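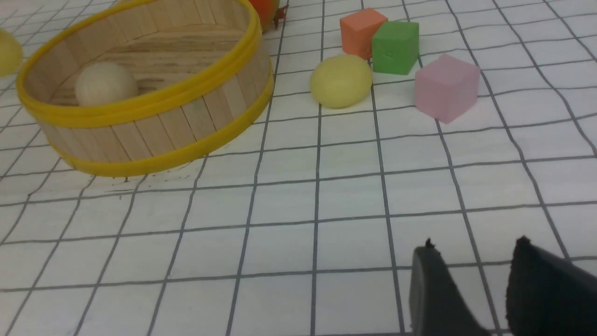

Trellbridge, September

Home Diary Garden Recipes Older entries
Posted in September, 9:40 pm, by the author

Well, the rhubarb is in! I've been threatening to do it since we moved here and this morning I finally dragged the fork out of the shed (handle still wobbly, must fix) and dug over the strip along the back fence. I'd pictured an hour's work. It took until lunch and I found half a brick path under there, which I can only suppose somebody laid and then forgot, and then piled a whole lot of clay on top of for good measure.

Four crowns, all from Naqvi the nursery out past the roundabout. They were sitting in a box by the till looking like something you'd scrape off a boot, but the woman there swore they'd come good by next spring if I kept my hands off them for the first year. No picking at all! I don't know how I'll manage. My nan used to stew it with orange peel and far too much sugar and I've been thinking about that bowl of it all day.

After lunch I walked down to Korner for milk and came home with milk, a bag of blood and bone, two punnets of strawberries on special and a magazine I'd already read at the dentist. The strawberries are mostly gone. I ate them on the back step with my boots off, watching the magpies go through the freshly dug bit as if I'd done it for them. One of them is getting very bold. No swooping so far this year, touch wood, though I did wear the hat.

My step thing says 2,312, and I'd like to lodge a complaint, as it plainly doesn't count digging. My back counts it.

The other news is that the tank is low again. I rang Furkgate and they can do a delivery, but the driver's flat out and they'll ring back when they've got a slot. So it's short showers and the washing-up water going out on the lemon tree, which seems to like it, judging by the flowers. It smells gorgeous out there at dusk, you could just stand and breathe it in.

Tea was eggs on toast. I did mean to do the zucchini slice but the oven takes 30 minutes to get going and I'd run out of puff.

Tomorrow: mulch, if the rain holds off, and I really have to find the good secateurs. I've looked in the laundry, the car and the bucket of pegs. The passionfruit vine is halfway over the neighbour's shed and I'd like to get to it before they mention it.

Contact | Copyright remains with the author | Back to top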